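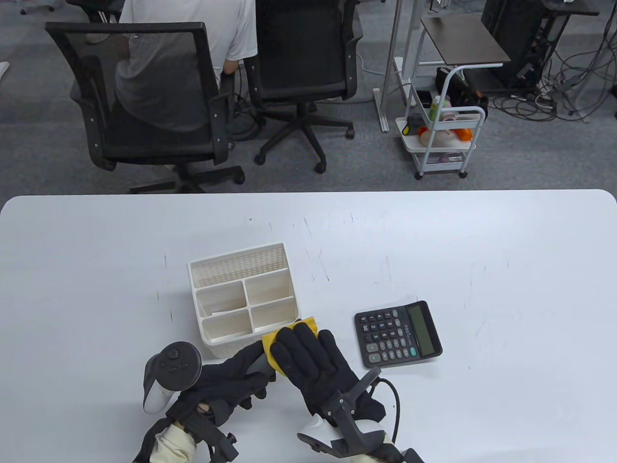

El paño amarillo, doblado, sobre la esquina del organizador; la calculadora espera su turno a un lado.

Trucos para limpiar el escritorio (y para seguir haciéndolo a gusto ahora que también se lo enseñamos a las máquinas)

Llevo bastantes años escribiendo en esta sección sobre bayetas, cajones y manchas rebeldes, y nunca pensé que acabaría mezclando el polvo de las calculadoras con la automatización. Pero así han venido las cosas en Plolmont, la oficina donde trabajo por las mañanas, y como me habéis escrito varias veces preguntando cómo es eso de limpiar con mandos en las muñecas, aquí van los consejos de siempre con los apaños nuevos que hemos ido encontrando por el camino.

Para quien llegue ahora: en abril la empresa puso en marcha un proyecto llamado Roteo. La idea es que un robot aprenda a recoger y repasar las mesas al terminar la jornada, y para aprender necesita ver cómo lo hacemos las personas. Por eso algunos compañeros del equipo de limpieza y de administración hacemos turnos con guantes negros y un mando de realidad virtual sujeto a cada mano, repitiendo las tareas de todos los días: pasar el paño, mover el organizador, volver a dejar cada cosa en su sitio. Y resulta curioso, porque cuando tienes que enseñar algo que llevas media vida haciendo sin pensar, te das cuenta de la cantidad de manías buenas (¡y malas!) que tienes.

Empezar por el paño

Un paño de microfibra doblado en cuatro rinde muchísimo más que hecho una bola. Al doblarlo te salen varias caras limpias, y vas girándolo conforme se ensucia, sin tener que levantarte a aclararlo cada dos minutos. Yo lo aprendí de mi madre, que lo hacía con trapos de camisa vieja, y en casa lo sigo haciendo igual con la encimera.

Con guantes finos se nota menos la tela, así que conviene un paño con un poco de cuerpo. Los muy delgados se arrugan bajo los dedos y acabas frotando con el guante. Y elegid un color que se distinga bien del fondo: sobre una mesa blanca, un paño amarillo se encuentra enseguida, no se queda olvidado debajo de unos papeles y deja ver lo que ha recogido. Además podéis reservar cada color para una cosa. En nuestra oficina el amarillo va para las mesas y el azul para la cocina, y os aseguro que desde que quedó escrito en la puerta del armario se acabaron las discusiones.

Para el día a día basta con humedecerlo muy poco. Lo mojáis, lo escurrís bien fuerte y lo volvéis a escurrir cuando creáis que ya está. Si al pasarlo por la mesa deja gotas, lleva demasiada agua.

El organizador de plástico, ese gran olvidado

Los organizadores blancos de sobremesa son muy apañados, pero el polvo les encanta, sobre todo los que tienen el respaldo perforado con ranuritas y varios compartimentos pequeños. Vaciarlo del todo antes de limpiarlo parece una pérdida de tiempo, y sin embargo es lo más rápido. Con los bolígrafos dentro solo se limpia la mitad de cada hueco, y la otra mitad se queda para la semana que viene, y luego para la siguiente.

Mi orden es el siguiente. Primero le doy la vuelta sobre la papelera y un par de golpecitos secos. Después, una brocha de pintor pequeña y sin estrenar para las ranuras, siempre de arriba abajo. Luego el paño, empezando por el borde superior y dejando la base para el final. Para los rincones de los compartimentos, envuelvo la punta del paño en un dedo, o en el mango de una cucharilla si el hueco es muy estrecho.

Los bordes y las esquinas se limpian mejor pellizcando, con el paño a caballo sobre el canto, y deslizando la mano poco a poco. Si el organizador pesa poco se os irá de paseo por la mesa, claro. Se sujeta con la otra mano por el lado contrario, o se le pegan cuatro gotitas de silicona transparente en la base, que hacen de pies antideslizantes y duran una barbaridad.

Si el plástico ha cogido un tono amarillento, el paño no lo va a arreglar. Probad a dejarlo un rato en un barreño con agua templada y un chorrito de jabón de lavar los platos, y después frotad con una pasta de bicarbonato, muy suave, en una zona que no se vea. A veces mejora mucho y a veces se queda como estaba, que los plásticos viejos son muy suyos.

La calculadora y sus teclas

¡Las calculadoras de mesa, qué cantidad de migas guardan! La pulverización directa queda prohibidísima: el producto se echa siempre en el paño y luego se pasa el paño por la tecla. Para los huecos, la misma brocha de antes o un bastoncillo apenas humedecido con alcohol. A la pantalla, solo paño seco y sin apretar.

Id por filas, de izquierda a derecha, y apagadla antes si se puede. La mía es solar y no hay quien la apague, de modo que la tapo con un papel mientras repaso las teclas y le doy a borrar cuando termino. En las teclas con marcas de colores pasad el alcohol con mano ligera, y si veis que el color empieza a irse al paño, parad y seguid con agua jabonosa.

Al recolocarla, dejadla un poco girada hacia la mano con la que escribís. Es un detalle tonto, pero la muñeca lo agradece al final de la tarde, y en administración lo hacemos casi todos.

Marcas y arañazos en la mesa blanca

Una mesa blanca lo enseña todo. Los borrones grises que deja el roce de los objetos suelen salir con una goma de borrar blanda, de las blancas de colegio, antes de recurrir a ningún producto. Después, paño húmedo y paño seco. Si queda sombra, una gota de jabón neutro y paciencia.

Los arañazos finos ya son otra historia. No se van, y el estropajo los multiplica, así que guardadlo para las sartenes. Lo que sí se puede hacer es evitar los próximos: levantar las cosas en vez de arrastrarlas, y poner fieltros debajo de lo que se mueve a diario. En Plolmont pusimos un mantelito fino donde van la calculadora y la grapadora en las mesas de recepción, y se nota.

Para las mesas utilizamos Clorico, un limpiador que nos trae el proveedor de siempre, muy diluido y con la ventana abierta. En casa me apaño con jabón neutro y no lo echo de menos.

Si vais a trabajar con mandos en las muñecas

Ya sé que esto le servirá a poca gente todavía, pero me lo habéis pedido. Las correas, ajustadas por encima de la manga y no sobre la piel, que a la media hora ya se marca la hebilla. La manga, bien estirada debajo, sin pliegues. El cable que cuelgue de la mano debe caer hacia vuestro lado de la mesa, con un poco de holgura, porque si pasa por encima de lo que estáis limpiando se lleva por delante todos los lápices. Lo digo por experiencia, y eran muchos lápices.

Los guantes se ventilan del revés al acabar el turno. Cada persona los suyos, con el nombre en el puño. Y con los mandos pasa lo mismo que con la calculadora: paño apenas humedecido, nada de pulverizador, y la palanquita de los dedos repasada con un bastoncillo.

Procurad también trabajar cerca del borde de la mesa, sin estirar los brazos. Llevar peso en el dorso de las manos cansa los hombros de una manera muy traicionera, y no lo notas hasta que vas a colgar el abrigo. Nosotros paramos 5 minutos cada media hora, de pie y sin mandos, y fue una de las primeras cosas que pedimos cuando nos presentaron el proyecto.

Lo que ha cambiado entre nosotros

Al principio hubo nervios, para qué os voy a decir otra cosa. Cuando te piden que enseñes tu trabajo a una máquina, lo primero que te preguntas es qué harás tú después. Tuvimos varias reuniones largas, con café y con caras serias, y de ahí salió un acuerdo por escrito: las horas de demostración cuentan como jornada, se apuntan aparte y nadie pierde turno por ellas mientras dure Roteo. No resuelve todas las dudas, y yo sigo teniendo las mías, pero se trabaja mejor con un papel firmado que con rumores de pasillo.

Llevamos 3000 repeticiones registradas entre todos y nos piden otras 2000 antes del verano. Suena a muchísimo, y lo es. Quien lleva más, en el equipo de tarde, hizo 76 en una sola mañana y al día siguiente pidió cambiar al archivo, con toda la razón del mundo. Ahora rotamos, y las tandas se mezclan con otras tareas para que a nadie le toque doblar el mismo paño hasta la hora de comer.

También ha cambiado cómo hablamos de limpiar, y esto me gusta más de lo que esperaba. Antes cada cual tenía su sistema y no se comentaba. Ahora hay conversaciones larguísimas sobre si la esquina se repasa antes o después de la base, y los de Prosser, que son quienes llevan la parte técnica, toman nota de lo que decimos las que llevamos años con el paño en la mano. Fuimos nosotras quienes insistimos en que las mesas de las demostraciones tuvieran sus marcas y sus roces, como las de verdad. Limpiar una mesa impecable no enseña gran cosa, ni a un robot ni a un sobrino.

Un par de consejos sueltos para el carrito

Si tenéis un carrito auxiliar con ruedas, dejad la bandeja de arriba despejada para apoyar lo que vais quitando de la mesa, y bajad las botellas a las cestas, con el tapón bien cerrado y la etiqueta hacia fuera. Las cestas de alambre se limpian fatal con bayeta; mejor un cepillo de uñas viejo y la ducha, una vez al mes.

Y los cables del suelo, recogidos con tiras de velcro de las que se pueden abrir y cerrar. Las bridas de plástico quedan más bonitas hasta que hay que mover un enchufe y aparece alguien con unas tijeras. Sobre la moqueta, pasad la aspiradora sin el cepillo giratorio junto a los cables, que se los come.

El próximo mes toca hablar de los teclados, que tengo varias cartas pendientes, y de cómo sacar el chicle de una silla de malla sin dejar un agujero. Si alguien tiene un truco que le funcione, que me lo mande, por favor, porque el del hielo a mí me sale regular.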